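Cómo hacer pan integral de molde en casa, sin amasadora

Este pan lo hago cada domingo desde hace bastante tiempo. Mi español no es de nacimiento, así que pido paciencia con algunas palabras de panadería, que aprendí primero en otra lengua.

Ingredientes para un molde mediano:
400 gramos de harina integral de trigo (yo uso la de Fletetti, molida fina)
38 gramos de semillas mezcladas
3 gramos de levadura seca
una cucharadita de sal
una cucharada de aceite
agua tibia, la que pida la harina

Paso 1. Mezclar la harina, la sal y las semillas en un recipiente grande. Añadir la levadura, el aceite y el agua poco a poco, hasta obtener una masa pegajosa. Debe ser más blanda que una masa de pan blanco.

Paso 2. Tapar y dejar reposar media hora. Después, con las manos mojadas, doblar la masa sobre sí misma cuatro veces. Repetir dos veces más con la misma pausa.

Paso 3. Engrasar el molde. El mío es un Tetlow viejo, que pega un poco en las esquinas – le pongo papel. Echar la masa y alisar con una cuchara mojada.

Paso 4. Esperar hasta que la masa llegue casi al borde. En invierno tarda mucho, en verano hay que vigilar.

Paso 5. Hornear a temperatura media-alta durante tres cuartos de hora. Desmoldar y dejar enfriar sobre una rejilla hasta el día siguiente. Si se corta caliente, la miga queda como goma.

Para cortar conviene un cuchillo de sierra largo, sin apretar. Guardo las rebanadas en una bolsa de tela y congelo la mitad.

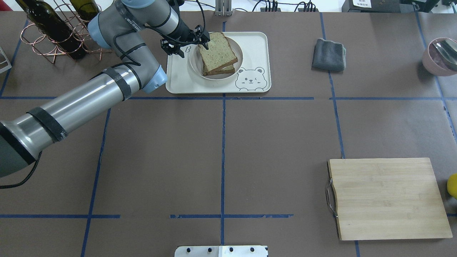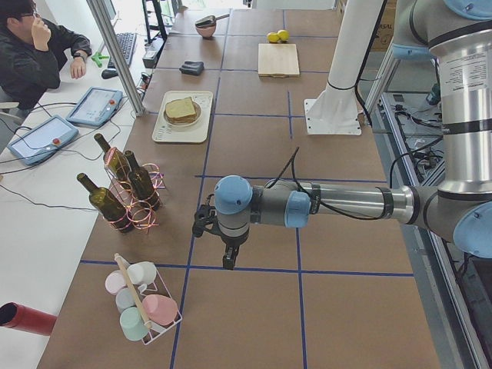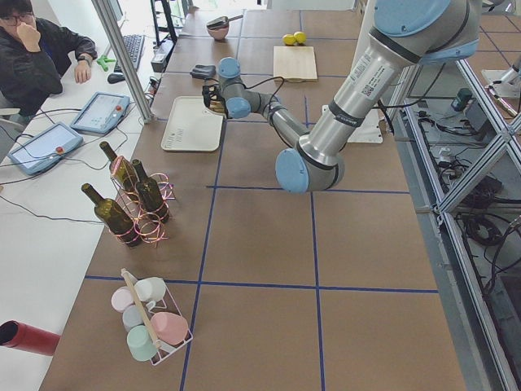
Según escribe Eder en los comentarios, con harina de Cletanano la masa pide bastante más agua, y el segundo reposo se puede hacer en la nevera toda la noche. También pregunta si se puede cambiar el aceite por mantequilla. Sí, se puede, en la misma cantidad y derretida. La corteza sale más blanda.

Si el pan se hunde en el centro, casi siempre la masa esperó demasiado en el molde. La próxima vez hay que meterla antes en el horno – cuando falta un dedo para el borde ya está bien.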